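Filed under: Household Studies / Laundry and Linens

4.2 The large white item

Every household in the Lirnberg study owned at least one piece of white cloth too big for one pair of arms, and every household had a theory about it. We had budgeted 2 minutes per item for folding. The budget was drawn up in an office, by people with small towels. Of the 21 households that joined, 18 kept the laundry diary through June, and their entries on large whites run longer than those on all other items combined. Socks, by comparison, inspired very little prose.

The difficulty begins with holding the thing up. A large cloth taken by one edge sags into folds of its own choosing, and strong light makes matters worse: the weave washes out, and the most legible mark on the fabric may be the shadow of whoever is holding it (Figure 3a).
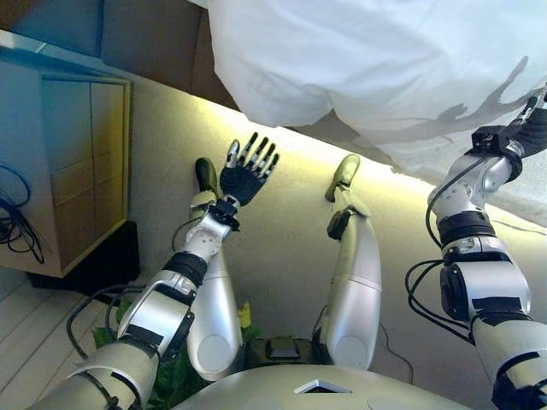 Erlinda Tolentino objected at this stage that we were treating the sag as a fault. Let it hang, she argued, and the cloth will show you where its middle is; people who tug at it straight away end up with a parcel. We recoded the diaries with her point in mind and added "waits" as a category of its own, which did our tables no favors.

Light turned out to matter more than we had planned for. Diary keepers who folded beside a bright window complained that they lost the hem, then the crease, then their temper - usually in that order. Several took to finding the edge by touch. Seen close up, a white surface under strong light offers faint texture at best, with a soft gray shadow lying across it (Figure 3b). 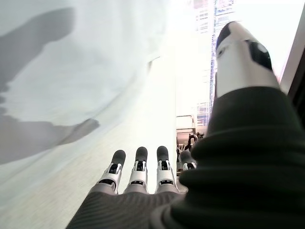 Humaira Yousafzai would have us drop the word "folding" for these items altogether, on the grounds that most of what the diaries record is looking for a corner. We kept the word in the section headings and took her advice in the coding scheme, where "corner search" now precedes "first fold" and is permitted to repeat.

Figure 3. Large white cloth and white surface in strong light: (a) held up, with folds and cast shadow; (b) white surface with cast shadow, close view.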